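Girard Factual
Call for Contributors: Night Shift (working title)

Girard Factual is seeking contributors for a new four-part documentary series following the work of people who are employed overnight. The series is in development for the regional channel Nerkby and will be produced from our offices in Hedlow. Filming is scheduled to begin in February and to continue through the spring.

We are interested in hearing from adults who work regular night shifts in any paid occupation, and from members of their households. No previous experience of television is required. Applications from people who have appeared in other factual programs will be considered, but applicants must disclose any such appearance made in the past two years.

About the series

Each episode will cover a single night, from the start of the evening shift until 7 a.m., and will move between several workplaces in and near Hedlow. The first episode is set largely in hospitals and residential care. The second concerns freight and rail maintenance, the third food production, and the fourth public safety and street services. The subjects of the last two episodes may change during development.

The series will be narrated. Contributors will be filmed at work by a crew of two, and a longer interview will be recorded at home or at another agreed location. There is no studio element and no audience. Contributors will not be asked to compete, to take part in staged events, or to repeat a conversation for the camera.

The series producer is Ghislain Zacharias. Contributor care is led by Farah Wuisan, who is independent of the editorial team and will remain available to every contributor until the series has been broadcast.

Who may apply

Applicants must be 18 or older on the date of application and must live or work within 100 miles of Hedlow. They should have worked nights for at least six months and expect to remain in the same post until filming is complete. We particularly wish to hear from people employed in nursing and hospital supply, commercial baking, signal and track repair, cleaning, dispatch, and the overnight care of older people.

Partners, parents and adult children of night workers may apply together with the worker or may be named on the same form. Children under 18 will be filmed only with the written consent of a parent or legal guardian, and not after 9 p.m.

Employees of Girard Factual, Nerkby, and their immediate families are not eligible.

Filming at your place of work

Permission to film must be granted by the employer as well as by the contributor. Applicants are not expected to obtain this permission themselves. Once an applicant has been shortlisted, and with the applicant's agreement, our production office will write to the employer directly. No employer will be contacted before that point.

In clinical settings, the crew will work under the direction of the senior member of staff on duty and will withdraw at once when asked. Patients and residents will be filmed only where consent has been given in advance and confirmed again after filming. Medication records, charts and computer screens will be obscured in the finished program.

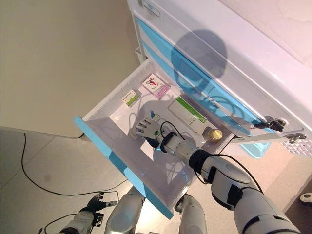

What is involved

Selected contributors should expect to give up to seven days in total, including one preliminary meeting without cameras, three or four nights of filming at work, and one interview. Dates will be arranged around existing shift patterns. A further short visit may be requested if the edit requires it.

Contributors will be invited to view the sections in which they appear before the series is completed. Corrections of fact will be made. Editorial decisions otherwise rest with the series producer.

Payment and expenses

Participation in the series is voluntary, and no fee is paid for appearing. Each selected contributor will receive a disturbance allowance of $700, paid in two equal parts - the first after the preliminary meeting and the second when the interview has been recorded. Reasonable travel and child care costs will be repaid on receipt of a signed claim form.

The allowance may be treated as income for tax purposes. Contributors who receive public benefits should seek advice before accepting it.

Selection

All applications will be read by the casting team. Shortlisted applicants will be invited to a video call of no more than 40 minutes, followed by a meeting in person. A background check will be carried out, with consent, before any final offer is made. Applicants may also be asked to speak with a psychologist appointed by the contributor care lead.

Being shortlisted does not guarantee a place, and being filmed does not guarantee inclusion in the finished series. We regret that we cannot give individual reasons for our decisions.

How to apply

Application forms are available from the Girard Factual production office in Hedlow, in print or by e-mail. Please mark all requests "Night Shift - Contributors." The form asks for a short account of your working night, in no more than one page, and a recent photograph. Video submissions of up to three minutes are welcome but are not required.

Personal information will be held securely and used only for casting this series. Records of unsuccessful applicants will be deleted when casting closes. An applicant may withdraw at any time before signing a contributor agreement by notifying the production office in writing.

Questions about welfare, privacy or consent should be addressed to Farah Wuisan. All other questions should be addressed to the casting team, which answers calls between 10 a.m. and 8 p.m.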